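24 October 2021

# Part-time instructor, evening drawing and bookbinding classes

Goodall Arts Center is hiring a part-time instructor for its evening classes in Ididberg. The job starts in March and runs for 19 weeks, with a good chance of renewal for the fall. We are looking for one person who can teach both subjects, but we will consider two people who want to split the work.

## The work

You will teach two classes a week, Tuesday and Thursday, from 6:30 to 9:00 p.m. Tuesday is beginning drawing. Thursday is bookbinding, which covers folding and sewing simple pamphlets for the first month and then moves to hardcover books. Most students are adults coming straight from work. Some have not picked up a pencil since school, and a few have been taking the bookbinding class for years and will want harder projects.

You will also:

- plan the lessons and send us a supply list two weeks before each month starts
- set up the room and put it back in order after class
- keep attendance
- help hang the student show in the last week

There is no grading. We have lesson plans from past instructors that you can use, change or ignore.

## Pay and hours

Pay is $78 per class, plus $134 a month for planning time. Setup and cleanup are included in the class rate. There is also a one-time payment of $293 for the student show. Supplies are bought by the center, so please don't buy your own and ask to be paid back unless you have checked with us first. The position does not come with health insurance. Parking behind the building is free after 5:00 p.m.

## What we need from you

You should be able to draw from observation and explain how you do it. You should have sewn and cased in at least a few books of your own. A degree in art is fine but not required. Teaching experience of any kind counts, including camp, church groups and tutoring.

You need to be able to lift a full box of paper and stand for most of the evening. We do a background check on everyone we hire, and we pay for it.

## About the center

We share a building with the Wunwood branch library. The classroom is on the second floor, and there is an elevator. It has a sink, good overhead lights and plenty of flat storage. The board shears and the book press are old but work well, and we will show you how to use them if you have only used other kinds.

## How to apply

Write to Iraís Quintero, program manager, at the center's front desk address or drop your application off in person. Please include:

- a short letter saying which class you would be most comfortable teaching
- photos of five pieces of your work, at least two of them books
- the names and phone numbers of two people who have seen you teach or work with a group

We will call everyone we want to meet. The interview takes an hour. For the second half, you will teach a short drawing exercise to three or four of our current students, using paper and pencils from our supply room.
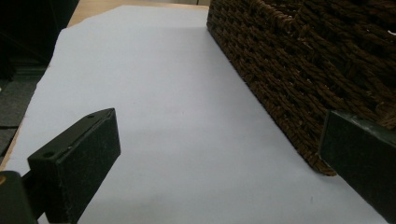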